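Unit 7: Hand-Held Parallel Grippers, Linkage and Pads

Course notes, Home and Shared-Shop Automation
Revised March 30, 2026

7.1 Scope

The previous unit ended with the drive side of the arm. These notes cover the hand-held version of the end effector, which uses the same jaws and linkage but takes its input from the fingers of the operator. You will build a pair. The pair is used at home to record picking motions, and the recordings are used in the next unit to set approach angles and closing widths for the powered gripper.

Read 7.2 and 7.3 before cutting or printing anything. The drawing set is the Grakholm set, revision of November. Earlier revisions have the outer pivots too close to the side plates and should be thrown out.

7.2 Geometry of the linkage

Each jaw is carried by two bars. The inner bar and the outer bar are of equal length between pivot centers, and the ground pivots are spaced the same as the jaw pivots. The result is a parallelogram on each side. The jaw face keeps its angle while it travels, and the tip moves along an arc. For most of the stroke the arc is shallow, but near full opening the tips pull back noticeably toward the handle. An operator who opens wide, approaches, and then closes will see the tips move forward at the end of the close. Allow for this when working over a hard surface.

Full opening between pad faces is about 90 mm. If yours is less, check first for a bar mounted upside down, then for glue squeezed out at the stops.

Left and right sides are mirror images. The side plates are handed and the bars are not. Mark the plates before removing them from the sheet or the print bed.

7.3 Pivots

Use shoulder screws. A threaded screw running directly in the bar will wear the hole oval, and the slop at the tip is larger than the slop at the pivot by the ratio of the lengths. Ream the holes after printing. Tighten each screw until the bar stops moving under its own weight, then back off until it just falls.

Order of assembly:

Ground pivots, both sides, loose.
Inner bars, then jaws.
Outer bars.
Trigger link.
Side plates.
Tighten from the ground pivots outward.

If the two jaws meet off center, the fault is nearly always in the trigger link. Do not correct it by shimming a pad.

7.4 Pads

The pad strip is 14 mm wide, ribbed on the working face and flat on the back. The ribs run across the direction in which the object tends to slip. Scuff the jaw face with 400 grit, wipe it, let it dry, and bond the strip with a thin film of contact adhesive. Thick adhesive lets the strip creep, and the tips then close with a step between them.

Blue strip is specified only so that the two contact faces can be told from the black jaw in recorded video. Any color with similar contrast will do.

Pad wear shows up first on thin metal. Large soft objects can be held with nearly any pad, so they are a poor test. Use small pieces with openings, chains or beads, and work over a soft cover so that a dropped piece stays put.

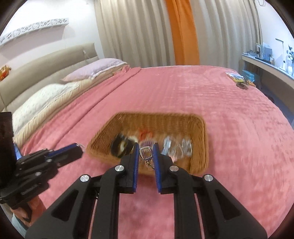
Figure 1. Both grippers at the basket, with a small open metal piece between the blue pads.

The metal piece in Figure 1 is a good case for pad inspection. It sits between the strips with little area to touch, and the clasp and short chain under it hang free and pull off center. When you run the same case, look at the following in your recording: does the piece rotate as the jaws come off the basket, does the chain drag on the rim, and does either jaw lead the other in the last part of the close. A slow rotation means too little pressure or a worn rib. A sudden one means the piece was taken above or below its balance point.

Note the positions of the four pivot heads as well. On a symmetrical build the two inner heads sit level with each other, and so do the two outer ones. This check can be made from any recording taken looking along the jaws, without taking the tool apart. Estela Huenchumán's first build passed on the bench and failed here, and the cause was one outer bar drilled from the wrong end.

7.5 Handle and trigger

The handle is a closed loop. Four fingers go through and the thumb stays outside. The loop carries the weight of the tool when the grip relaxes, so the hand can open fully without dropping it. Sand the inside of the loop. Any ridge left there will be felt within a few minutes.

The return spring must be weak. Students tend to fit the stiffest spring in the drawer, and the closing force then becomes hard to control on light objects. With the correct spring, a strip of paper held between the pads should pull out with light drag at first contact. The shop stock is the Lumanlan short coil, in the drawer under the drill press. Do not trim it to length.

Left and right tools are the same apart from the label. Label both at the handle end, where the label does not enter the camera view.

7.6 Two-handed work

Mount the camera bracket last, after the linkage has been set. The bracket must see both jaw tips through the whole stroke and should see past them to the work. A view that shows only the pads is of little use for approach angles.

With two tools in use, most trouble comes from the tools meeting over the same part of the container. Agree on a rule before recording. The rule used in the Steromard sessions is that the tool entering from the side yields to the tool in front of it. Ronaldo Seixas prefers strict alternation, which is slower and gives cleaner recordings. Either is accepted for the assignment if it is stated in the log.

Light flexible objects should be taken at the tip. A string of beads gripped deep in the jaws will bunch against the linkage and can work its way into the gap between the bars. 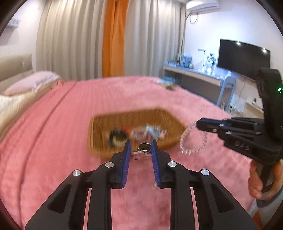 Regula Pichler

The second tool in Figure 2 has its jaws closed, with the bracelet of clear beads hanging from the tip as an open loop. The loop is clear of both the linkage and the basket. Compare the grip in the other tool, where the small item with the silver rim lies against one pad, and a thin whitish piece spans the gap below it. Contact on one side only is a common state during a close and should be logged as such. Do not log it as a hold until both pads are loaded.

Shiny and clear objects are hard for the tracking software. Beads produce bright points that move when the camera moves, and a polished rim may be lost in one view and found in the next. Keep the exposure fixed. Motion blur on the container rim is acceptable as long as the pads and the held object are sharp, because the container position is taken from the still segment at the start of the run.

7.7 Calibration of opening width

Close the jaws and record zero. Insert the gauge blocks in order of size and record the sensor value at each. Plot value against width. The curve is not straight, and a straight-line fit will give an error that is largest at mid-stroke. Use the lookup table in the Flonolon script, and replace the values with your own. Repeat with the tool pointed down. If the two sets differ, there is play in the trigger link.

Recalibrate after any change of pads, spring or screws.

7.8 Known faults

Jaws stick near closed: adhesive on the stop, or a side plate pressing on the outer bar.

Tips cross: bars of unequal length. Replace both bars on that side.

Jaws close but do not hold: ribs glazed. Scuff lightly or replace the strip.

Width reading jumps: sensor lead too short. It is being pulled at full opening.

Pile from the work surface caught in the pivots: brush out dry. No oil, which carries onto the pads.

7.9 Assignment

Build one pair of tools to the drawing set. Submit the calibration plots for both, a log of seven runs with mixed small objects from a shallow container, and a sketch of the linkage at full opening with the pivot centers marked. At least one run must include a flexible object and one must include a thin metal object.

Bautista Barrientos checks the linkages in the shop, and Setareh Taheri takes the logs. Bring both tools assembled, with the side plates on and the screws unlocked. Thread locker goes on after the check.

Reading for Unit 8: drawing sheets for the powered jaw, and section 7.2 of these notes again.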